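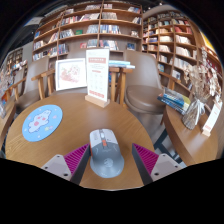
Desk-cleaning advice has a way of making a five-minute job sound like surgery. I've read pages telling you to buy three sprays, a set of brushes and a special putty before you touch a mouse that cost less than the putty. I don't buy it. A light-gray and white mouse like this one shows every smudge, and a barely damp cloth takes care of most of them. Switch it off or unplug it first, wring the cloth until nothing drips, and run a dry toothpick down the seam between the buttons. Skip the toothpick on the underside sensor. A dry cotton swab is enough there.

2 min read

Search tips Search Clear

Mouse pads are where I get stubborn. "Machine washable" is printed on plenty of them, and I've still pulled one out of the washer curled up like a potato chip. Fabric pads get dish soap, lukewarm water and a soft brush in my sink. Press them in a towel, lay them flat and leave them overnight. Don't wring. A round pad with a printed picture gets the lightest brushing of all, and I'd test the soap on the edge before trusting the colors.

Then there's the wood. Faustino Ibarra, who refinished my kitchen table one December, told me to stop putting oil on it every time it looked dull. Most of that dullness was old polish. Find out what finish you have before you add anything. If it's sealed, a damp cloth along the grain and a dry one right after will do, and the lemon-scented stuff can stay at the store.

I tried the Flaltano wipes too, mostly to be fair to them. They left streaks on my clear plastic sign holder that took longer to buff out than the dust would have. For acrylic, use plain water and a clean microfiber cloth, no ammonia glass cleaner and no paper towels. Slide the card out first if it comes out easily.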